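4. Puesta en marcha del acuario de cuarentena Nosix 523

Si ha llegado hasta esta sección es que ya tiene la urna nivelada sobre su mueble y la tapa presentada, así que lo más pesado está hecho. Ahora toca la parte bonita, aunque también la que pide más calma: preparar el agua salada, arrancar el filtro y dejar que el acuario madure antes de que entre el primer pez. Lea la sección entera una vez antes de empezar, con un café si le apetece, y vuelva después al paso 1.

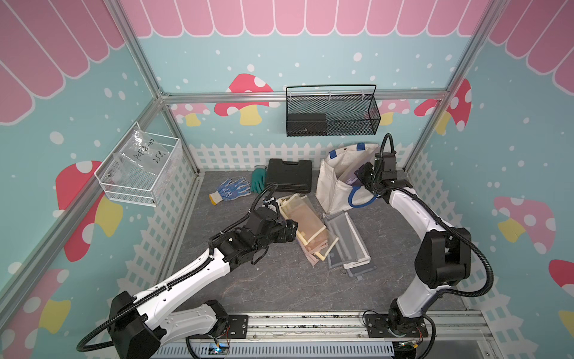

Bushra Khokhar
Redactora de guías de uso, Culton

4.1 Antes de empezar

Tenga a mano agua de ósmosis en cantidad suficiente, sal marina para acuario, un refractómetro calibrado, un termómetro que no sea el del propio calentador (dos aparatos que coinciden dan mucha más tranquilidad que uno solo) y unas cuantas toallas viejas. Las toallas no vienen en la caja, pero le aseguramos que las va a usar.

Nota: los valores de esta guía son para el modelo 523 usado como acuario independiente. Si piensa conectarlo a un sistema central de más de 2000 litros, siga el anexo C, que escribió nuestro compañero Mudassar Hashmi pensando en tiendas y criaderos.

4.2 Preparación del agua

1. Llene un recipiente limpio, de uso exclusivo para el acuario, con agua de ósmosis. No utilice cubos que hayan contenido detergente, por muy bien enjuagados que estén.

2. Coloque dentro una bomba de movimiento y caliente el agua hasta la temperatura del acuario principal, donde van a vivir después los animales.

3. Añada la sal poco a poco, siempre la sal sobre el agua y nunca al revés. Al principio se pondrá turbia y parecerá que algo va mal; déjela mover toda la noche y por la mañana la encontrará clara.

4. Mida la salinidad y corríjala hasta igualar la del acuario principal. Anote el valor en la hoja de seguimiento del final del manual.

Precaución: no disuelva la sal dentro de la urna si ya hay peces en ella. Los granos sin disolver pueden quemar las branquias y la piel.

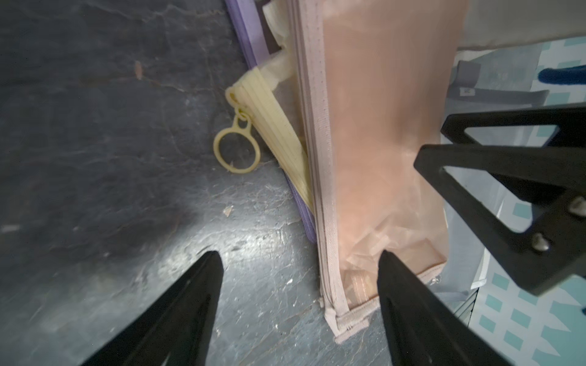 Cuando el agua esté clara y las medidas le convenzan, pásela a la urna sin prisas, con una manguera o con una jarra. Deténgase en la marca interior de nivel y no la sobrepase, que la bomba necesita ese margen para no desbordar durante un corte de corriente.

4.3 Filtro y calentador

5. Enjuague la esponja del filtro Collden con agua salada sobrante. Si ha tenido la previsión de dejarla unas semanas en el sump de un acuario sano, mejor que mejor -- no la enjuague y pásela directamente, mojada, a su compartimento.

6. Encaje la bomba en la cámara trasera y gire el regulador hasta la posición media. A pleno caudal mueve 1000 litros por hora, demasiado para peces recién llegados que apenas quieren nadar.

7. Fije el calentador en posición inclinada, por debajo del nivel mínimo. Espere media hora con el aparato sumergido y desenchufado antes de conectarlo.

8. Forme con cada cable un bucle que quede más bajo que el enchufe. Así una gota que resbale por él caerá al suelo y no llegará a la toma.

Precaución: desconecte siempre bomba y calentador antes de meter las manos en el agua. Siempre, también cuando solo vaya a recoger un trocito de comida.

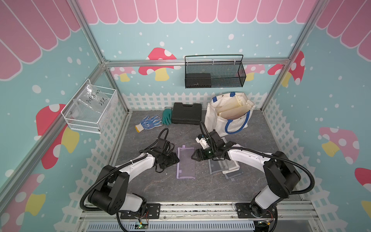
Compruebe la temperatura por la mañana y por la noche durante 2 días. Si varía más de un grado, revise que la tapa cierre bien y que la urna no reciba sol directo por una ventana, cosa que en diciembre parece inofensiva y en verano deja de serlo.

4.4 Refugios y maduración

9. Coloque un par de tubos de PVC apto para agua como escondite. No ponga roca viva ni arena: ambas absorben los medicamentos y luego es muy difícil saber qué dosis queda en el agua. Los peces mariposa y los ángeles enanos, que suelen llegar asustadizos, agradecen un tubo en cada extremo.

10. Añada las bacterias del frasco Nasr según la etiqueta, junto con una fuente de amoniaco, y mida amonio y nitrito a diario. El acuario estará listo cuando ambos bajen a cero y se mantengan así.

11. Haga un cambio de agua parcial, iguale otra vez la salinidad y aclimate al primer pez como se explica en la sección 5.

Nota: mientras dure la cuarentena, use red, sifón y jarra propios. Una red húmeda compartida basta para llevar el punto blanco de un acuario a otro, y es una pena perder semanas de paciencia por un descuido así.

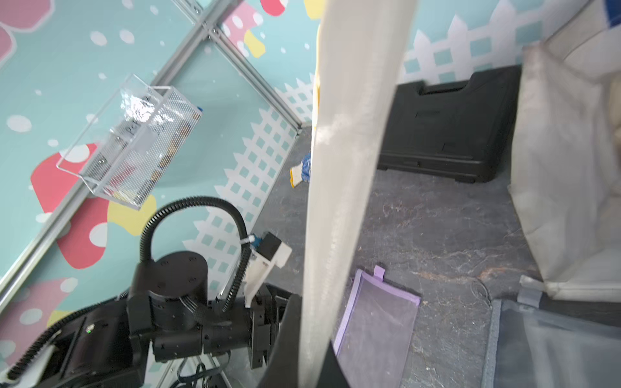 ¿Puedo dejar encendida la luz todo el día mientras madura el acuario?

Mejor déjela apagada. Las bacterias del filtro no la necesitan y con luz continua solo conseguirá algas en los cristales. Cuando entren los peces, empiece con unas pocas horas de luz suave y vaya alargándolas según los vea comer.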